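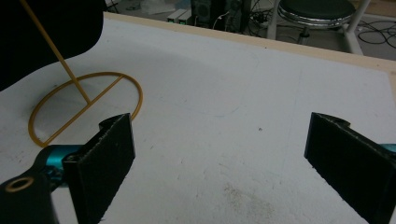 Ticket: hand gripper "Mai", pads going fluffy and jaw not closing evenly
Opened by: Triin Sproģis
Assigned to: Hiếu Trương
Date: 22 June 2023
Status: open, in use with care

Hi Hiếu, me again, sorry! Mai is the one with the teal joints, in case the labels have wandered again. I've got two moans and I think they might be the same moan.

First one is the pads. The top edges are fraying on both fingers, and when I run a thumbnail along them little bits of fibre come away. They're the set Loan fitted in April and I know they were never meant to last forever, but the Sonau ones did a good bit longer than this (or it feels that way, I didn't write down when those went on, which I realise is not helpful).

Second one is the close. Squeeze the trigger slowly and the left finger gets to the middle before the right one does. On anything stiff you'd hardly notice. On thin wire it pushes the piece sideways before it grips, and on cloth it just strokes the top and lets go.

What I've done so far:

Wiped both pads with a barely damp cloth and let them dry over lunch. No change to the close, slightly better grip for a bit.

Nipped up the screws behind the pads. One on the right was loose by half a turn, so I got quite excited, but no, still uneven.

Opened and closed it 80 times with nothing in the jaw, listening. There's a faint tick from the right arm near the pivot, always at the same point, just before the pads meet. Annapurna held it to her ear and heard it too, so I'm not imagining things.

Then I went back to soft stuff, as that's where it misbehaves most.

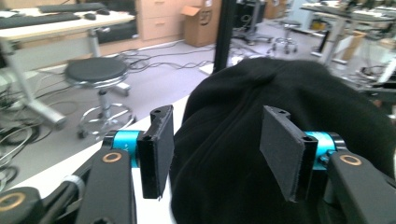

Out of 6 tries at picking up a fold, 3 held and the rest slid off, and every time it slid the right pad had got there late. If I come in with the hand tilted a little to the left it's much better, but I don't want everyone learning a wonky grip to suit one tool!

My guess is the right pivot has worn, and the late finger is dragging its pad and chewing the edge. Hậu reckons it's the pads alone and the tick is nothing. Could you settle it?

Hiếu, 15:40: Don't tighten the pivot, please, it'll bind. The counter says it's past 2000 closes, so new pads are due whatever happens. Ernitz has a spare set in the Terkum drawer. Swap both sides together and try it slowly again. If it still ticks, bring it over and I'll have the arm off.

Triin, 16:05: Pads found, doing it tomorrow morning. Leaving this open.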